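Subject: Re: [old-furniture] White vanity with oval mirror, clearing the top and fixing the wobble
From: Wajid Dhanial
To: old-furniture list

Thanks to everyone who wrote back after my first message. I'm quoting the part that got the most replies and then going through things in order.

> Has anybody on the list got a white dressing table with the oval
> mirror on scrolled supports? Ours is in the big room at Drirkbridge.
> The mirror leans back a little more every month and I don't want to
> touch it until I know how it's fixed on. Also, the paint on the top
> marks if you look at it wrong. What do people put under a vase?

1. The mirror

The mirror has a crest at the top and curled pieces at the sides. The front legs and the drawer panels are carved too, if that helps place it. 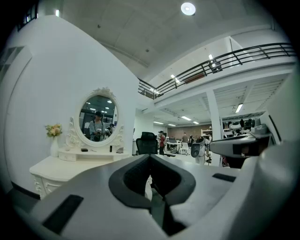

2. The top

I would like to keep the top mostly clear. Small bottles and the like get pushed to the back and then go over when the mirror moves. My plan is the vase on the left and very little else. The front edge is curved, so a straight runner cut to length hangs wrong at the corners. I tried one in February and took it off again the same day. If anyone has made a shaped one, I'd like to know how you got the curve. I was going to trace it onto brown paper and add half an inch for the hem.

For cleaning I've stuck to a barely damp cotton cloth and a dry one after it. Chaudhry sells a furniture wax that a person at the counter said was fine on white paint. I put some on the inside of a drawer as a test and it went yellow within 3 weeks, so I won't be using it on the outside.
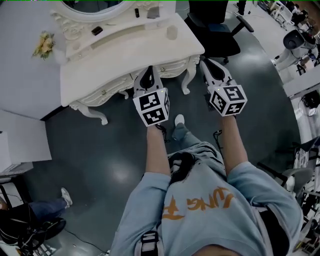

3. The wobble

There are 2 screws through each mirror support into the back rail. On ours, one of the left-hand holes is worn and the screw just turns. The advice I got was split between a longer screw and filling the hole with glued matchsticks. I'm leaning toward the matchsticks. A longer screw might come through the rail, which is only 23 mm thick by my tape.

Before doing that I'll lay the mirror flat on a blanket, glass up. It is heavier than it looks and needs one person on each side. Don't lift it by the scrollwork. I was told that twice off-list and I'm passing it on.

4. Flowers

The vase is slim and light and tips easily, so I've put a handful of clean gravel in the bottom. Peach and cream go well against all that white, I think. Pink and yellow do too. Under the vase I've gone with a circle of felt cut from the Stiment sheet that was recommended here. It hasn't marked the paint so far. 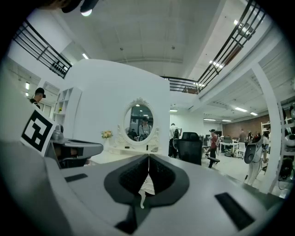 Vol. 14, No. 3

To the person who asked about price: I was quoted 1,000 to have the whole piece stripped and repainted, and I said no. The paint is sound apart from the top.

If you have the same model, please check the back of the mirror for a paper label. Mine has the torn half of one, with "Trondinum" on it and nothing I can read after that. A full label would settle where these came from.

I'll be doing the screw on Thursday, so replies before then are the most use.

Wajid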